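Gokano Folding Stool, reviewed 8/21/18

I have owned a good many folding stools over the years, and most of them ended up holding a plant. I bought the Gokano in May for $41 after my knees let me know they were finished with standing through long afternoons, and I have carried it nearly everywhere since (my car, the porch, the shore at Skoltthorpe, even the dentist's, where the chairs are a disgrace).

It opens in one pull, which I love! The seat is a nice thick canvas with enough give that you settle into it, and after a whole summer mine hasn't sagged. My old Tawfik stool was lighter, I'll admit, but it pinched my fingers twice and squeaked every time I reached for my coffee. The Gokano is quiet. The feet are wide too, so they don't sink into a soft lawn the way skinny ones do.

Now for the grumbles. The shoulder strap is too short for anyone in a winter coat, and the carry bag is so snug that I gave up on it by the second week. Skomis sells a roomier one and it fits fine.

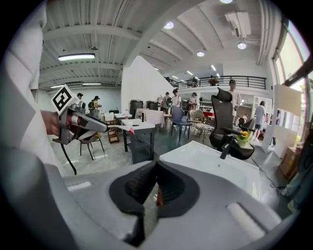 Rubber feet matter more than I used to think, and these grip well on tile and polished wood without leaving marks. I care about that because so much of my sitting gets done indoors, at fairs and shows. In a large open hall like this one, with beams and ducts showing overhead, you can do an awful lot of walking before you find a seat, and I'm glad to have mine on my shoulder. I'd give it 4 stars, and I would buy another tomorrow if they'd lengthen that strap.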